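Pencil eraser

An eraser is a small block of rubber or soft plastic used to remove pencil marks from paper. Most weigh little and wear down with use. Vinyl types leave long crumbs, while gum types break up more easily.

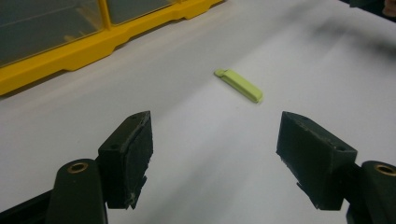 Photo: Grekudcombe Stationery Archive, 2021-09-18

Colored erasers became common in school supplies. The maker Plastero sold blocks in boxes of 100, and its rival Zultum offered packs of 2 or 3.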